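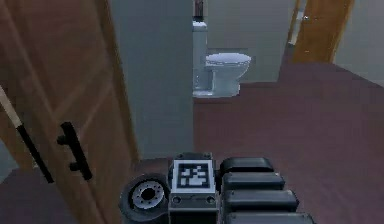 Friday, Okon sim room, Zudside

Second week of moving the turnover crew onto the simulator. Notes are for me and for whoever picks this up at Layug.

Started at 8 with Hiwot Gebretsadik and two others from the day crew. One of the two had only done the desk tutorial, so we lost the first 40 minutes to logins and to the headset strap. Strap is now marked with tape at the loose setting. Please leave it there.

Plan for the session was doors first, then one slow pass through the rooms, then the bedroom check. We got through doors and the pass. The bedroom check we only talked through.

Doors. Everyone comes in too square to the handle. On a real turnover you push a door with your hip while carrying linen and never think about where the handle is. With the arm you have to decide which side of the door you will end up on before you touch it. Hiwot suggested saying it out loud on the radio ("door, pulling, I'm staying left") the way the crew already does on stairs with the carts. We tried it. It slows people down at first, which is fine with me. Adding it to the sheet.

Small rooms. Operators keep asking for a wider view near the bathroom. I told them the camera stays as it is until Wallari answers the request from last month. Until then: stop, look, back out, look again. No backing through a doorway on memory.

Bedroom. Went over what counts as finished for the remote check. The old paper sheet says "bed in order," and the three of them read that three ways. Hiwot's version is pillows together at the head, blanket flat, hem off the floor, nothing left on top. I would have passed a bed with something small on the blanket and let the person on site pick it up. She wouldn't, and it was her name on the sheet for years, so we go with hers.

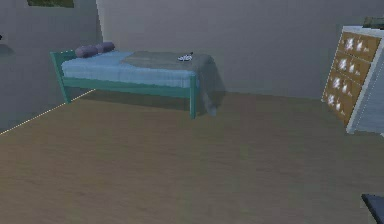 Sim bedroom, bed and dresser. Blanket hangs over the foot end, small white item still on top.

Question from the crew, same one as last week: who gets the hours. Writing down what I told them so that I don't tell the next group something else. The rooms still need a person on site for linen, the bathroom, and anything wet. The remote seat takes over the walk-through and the check, and that was 60 minutes at the end of each shift. Those minutes go to the seat, and the seat goes to people already on the crew, by rotation, no more than 4 shifts in a row. Pay for seat hours is the same as floor hours. I do not know yet what happens to the weekend crew. I said I do not know.

Hiwot had two points on this that I want to keep.

First, the walk-through was the part of the shift when people sat down for a minute and talked over what went wrong. If it moves to someone in a chair at Zudside, the floor crew loses that. She wants ten minutes kept at the end, paid, with the seat operator on the speaker. I agree and will put it to Layug.

Second, the older crew members know things the sheet doesn't cover, such as which drawers stick or which door needs lifting. They tell whoever is next to them. An operator in the seat has no one next to them. We may need a notes field per apartment in Okon. Right now there is only a pass/fail box and a comment line of 200 characters.
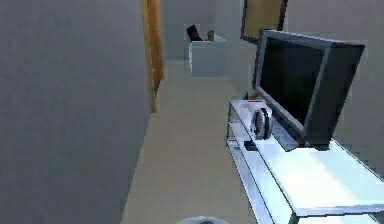
I asked the software side whether the comment line can be made longer and they said to write up what we would put in it first. Fair enough. Each of us will keep a list through the end of April and then compare.

Living area. Main trouble is speed along the hallway into the room. People relax after the last door and push the stick forward. The low furniture comes up fast, and glass is hard to judge in the headset. I want a speed limit set for anything near a TV stand, in the sim and later on the floor, so that habits carry over. Operators were split. One thought a limit would make her careless. Leaving it off for new people's second session and on for the first, then we see which logs look worse.

Also: neck and eyes. Two of three had sore necks by lunch. Floor work is hard on knees and backs, and we keep selling the seat as the easy job, so I'd like us to stop saying that. Breaks are now fixed on the schedule and the operator doesn't have to ask.

To do
- Rewrite the bed line on the check sheet using Hiwot's wording. She reads it before it goes out.
- Door call-outs onto the sheet.
- Chase Wallari on the camera request.
- Send Layug the paid ten minutes, with the hours worked out.
- Ask about weekend crew. Get an answer in writing.
- Spare headset pad, the left one is splitting.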